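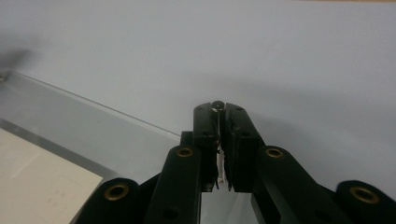
One owner of a Palomino wrote after her first season afloat to ask whether the bilge pump could be left on automatic all winter, and whether the float switch needed any attention before the boat was laid up. The answer to both parts is given in this section, which replaces the corresponding pages in earlier copies of the manual.

Section 6. Bilge pumping system: setting up and checking

6.1 General

The Palomino is fitted with one electric pump under the saloon sole and one manual pump worked from the cockpit. The electric pump is a Flenow submersible unit with a separate float switch. The manual pump is independent of the boat's electrical supply and shall be kept ready for use whenever the boat is afloat.

The rated output of the electric pump is 2000 litres per hour. Output at the skin fitting will be lower than this figure, as the hose rises to a loop beneath the side deck before it leaves the hull.

CAUTION: The pumping system is not intended to control flooding from damage to the hull.

6.2 Before first use

1. Turn the battery isolator to OFF.
2. Lift the centre sole board and remove any shavings or packing material left from commissioning.
3. Check that the strainer is clipped fully home on the pump body.
4. Raise the float by hand and let it fall. It should move freely over its whole travel.
5. Follow the discharge hose from the pump to the skin fitting. It must have no kinks, and there must be two clips at each end.
6. Turn the isolator to ON and set the panel switch to MANUAL. Run the pump for a few seconds only, then switch off.

Note: On boats delivered from the Clarkivley yard before 2018-03-16 the panel switch is marked HAND in place of MANUAL. The function is the same.

6.3 Testing the automatic circuit

1. Set the panel switch to AUTO.
2. Pour clean fresh water into the bilge until the float lifts. The pump should start without delay.
3. Confirm that water is leaving the skin fitting on the port quarter.
4. When the pump stops, look at the level remaining. A depth of up to 80 mm in the sump is normal.
5. If the pump continues to run after the float has dropped, switch to OFF and refer to the fault table in Section 9.

The test should be repeated monthly during the season - more often if the boat is kept on an exposed mooring.

6.4 Laying up

Boats remaining afloat should be left on AUTO with the battery charged and the shore supply checked regularly. For boats ashore, the following should be completed by the end of November.

1. Drain the sump and wipe it dry.
2. Remove the strainer, wash it in fresh water and refit it.
3. Clean the float and its pivot. Do not use grease or solvent.
4. Work the manual pump until no more water is discharged.
5. Set the panel switch to OFF and withdraw the fuse.

Replacement strainers, float switches and diaphragm kits are supplied by Trorkura. The hull number should be quoted with every order.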